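Two-arm sweeping - relabelling beats more demos?

tarnport_tim
Reran the Lehtinen method on our clear-up task. 528 demos, but each one chopped into short stages with a plain sentence per stage. Success went from 26 tries to 106 on the same test set and I'm over the moon!
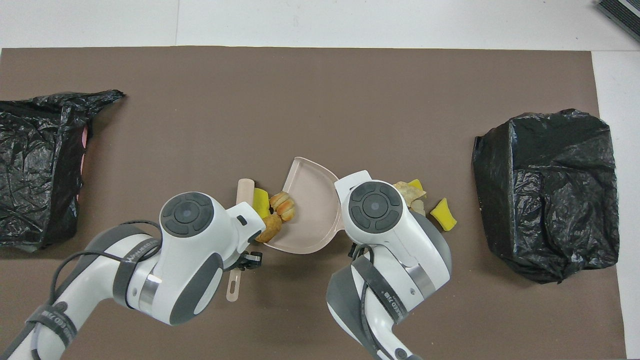
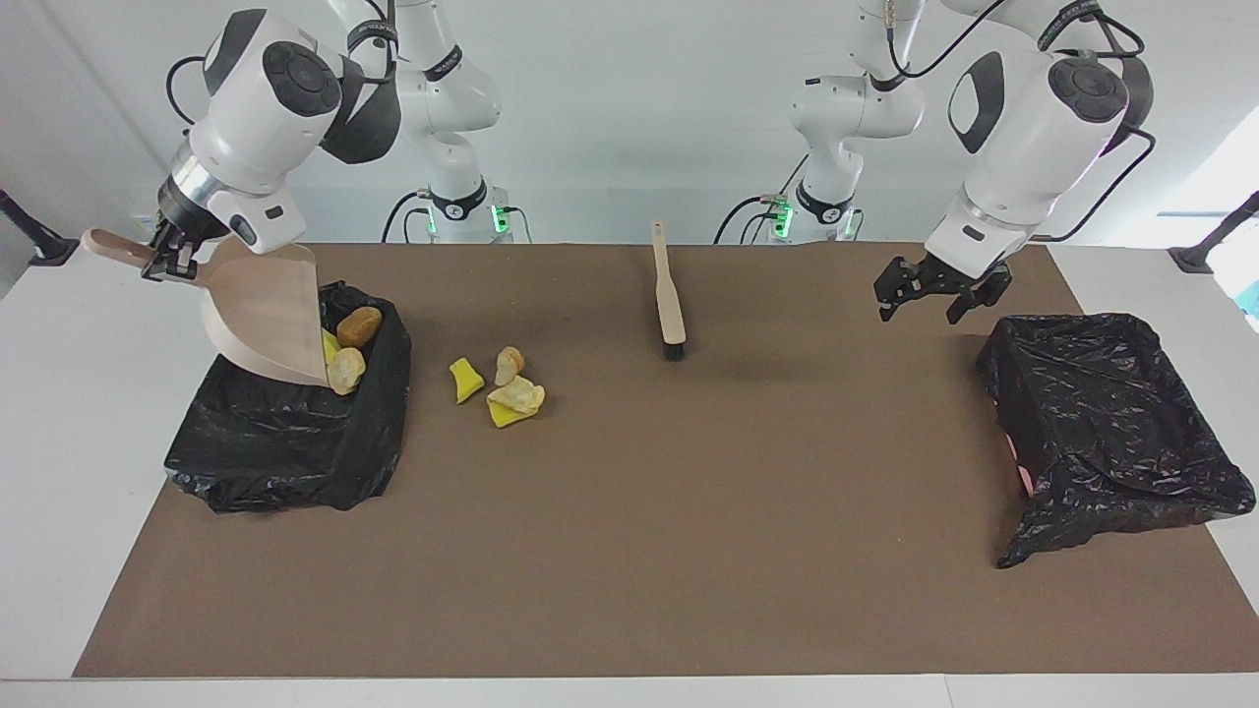 Stage labels are what made the difference, I'm sure of it. The old policy treated the whole job as one long blur. Now "tip the dustpan into the bag" is a stage of its own, and so is anything done with the brush.

Ralstead
Lovely result, but I don't buy the cause. You changed the chunk length too, didn't you?

tarnport_tim
I did, yes - fair point. Running it with the old length tonight.

Hina Butt
Ralstead's right to ask. We got to 705 demos in January with no stage labels and a shorter chunk, and saw a big jump as well. Still keen to try your sentences though! Could you post the list?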